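I paid for a year of Tirnero in February, on the annual plan, after a month of getting emails from them that I should have taken as a warning. I trade index futures and a handful of options, mostly swing positions held from two days to a couple of weeks. What I wanted was a journal that would import my fills, tag the setups and tell me which of them I should quit taking. Tirnero says it does all of that and also scores every trade for "discipline" out of 100.

Importing first. It reads the export file from my broker fine for plain futures. Options are another matter. A vertical spread comes in as two unrelated trades, one of which always looks brilliant and the other stupid. You can join them by hand with the Link Legs button, but the link drops if you re-import the same week, and you will re-import the same week, because commissions post a day late at my broker. I had 1,844 executions to bring over from my old spreadsheet. The first attempt stopped partway with no message. There is a limit of 2,000 rows per file, which I was under, and support (a polite person called Olga Neves) told me to split it into smaller files anyway. That worked. She couldn't say why.

Then the discipline score. I was ready to dislike it and I do. It takes your planned stop and target, compares them with what you did, and marks you down for any difference. Fair enough if you got scared and bailed. But I trail stops, and I scale out when breadth goes bad, and Tirnero counts every one of those as breaking the plan. My best trade of the summer, a short from a failed retest that I covered in three pieces, scored 31. A trade where I sat like a lump while the market ran straight through my stop got a 96, on the grounds that the stop was where I said it would be. You can turn the score off on the main page. It still shows up in the weekly email.

The pattern stats are what they push hardest in the ads. You tag your setups and after enough trades it gives you win rate, average gain against average loss, and something called Edge Confidence, shown as a green bar. My bar for gap fades was nearly full after 8 trades. Eight! I wouldn't bet lunch on eight trades. There's no error range on it anywhere, and the help page describes the method as "proprietary weighting." I wrote the same numbers into a spreadsheet and got a win rate I could check, with no bar.

Lourenço Carrilho, who I swap charts with most mornings, moved to Demine last year and keeps telling me it's better. I tried it for the free two weeks. Spreads import properly, and the hold time report is good, but the charts are tiny and you can't draw on them. I also looked at Grorncombe, which is really aimed at stock day traders and has no idea what a contract roll is. It booked my roll as a loss and a new trade. So I can't say Tirnero is the worst of them.

What I do like: the chart replay. You pick a day, it plots your fills on the bars, and you step through with the arrow keys. I've caught myself adding to losers in the last half hour often enough now that I've mostly stopped. The notes box next to it is fast and it searches well – type "FOMC" and you get every day you griped about the Fed. If they sold the replay and the notes for half the price and dropped the rest, I'd sign up again without much thought.

The phone app I used twice. It logs you out when you switch networks, and the equity curve is drawn without dates on the bottom.

As for price, you pay for twelve months or you pay nearly double by the month, and the refund window closes before you'd have enough trades in it to learn anything. I asked for a partial refund in week five and was offered a free webinar. I'd say try the monthly plan once, import one real month with at least a few spreads in it, and see how much fixing you have to do by hand. Mine took a full Saturday. I'll let the plan run out and keep the spreadsheet going alongside it until then.

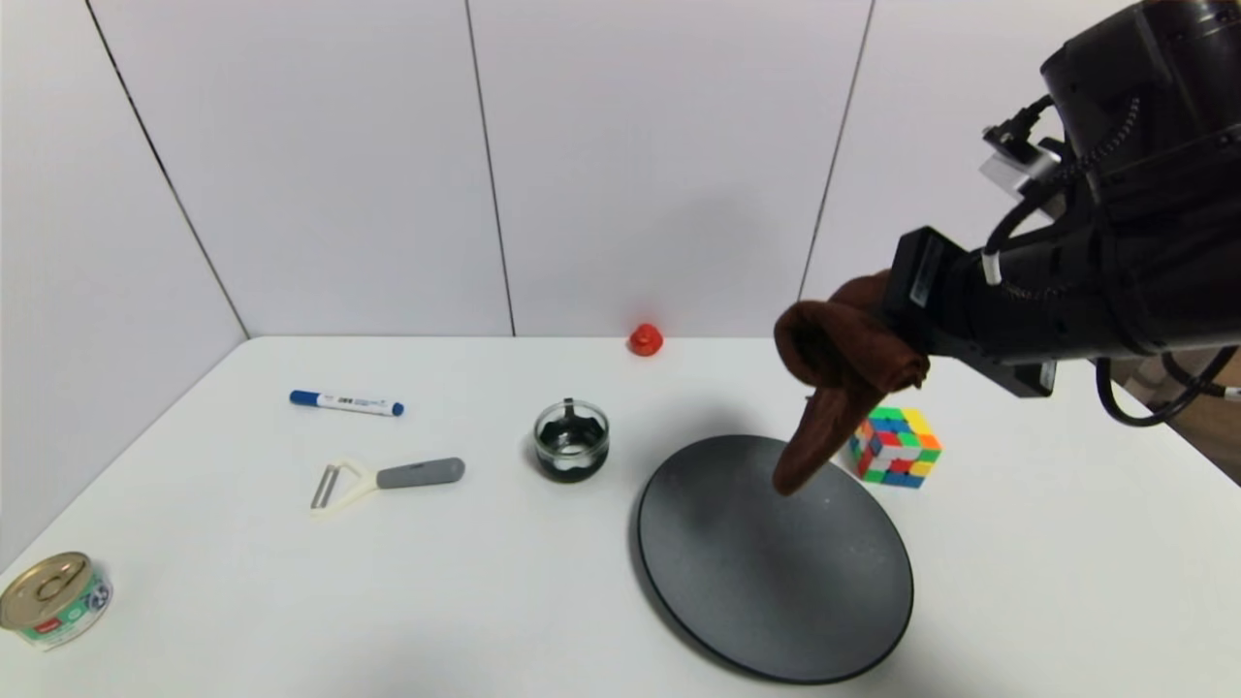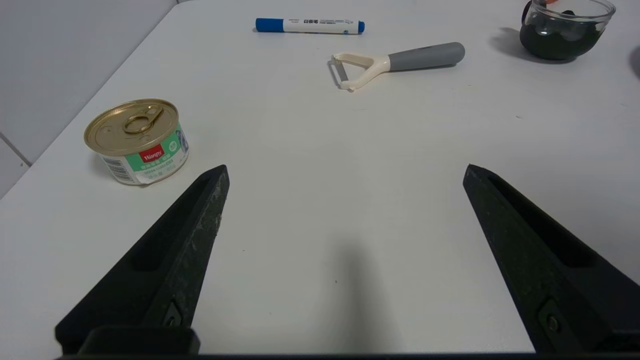 Page last changed: Tue 30 October

One addition on the options import. The new version does keep linked legs together through a re-import, as long as both legs were filled on the same day. If you leg in overnight it still splits them. The commission problem is the same as before, and the score still turns up in the weekly email.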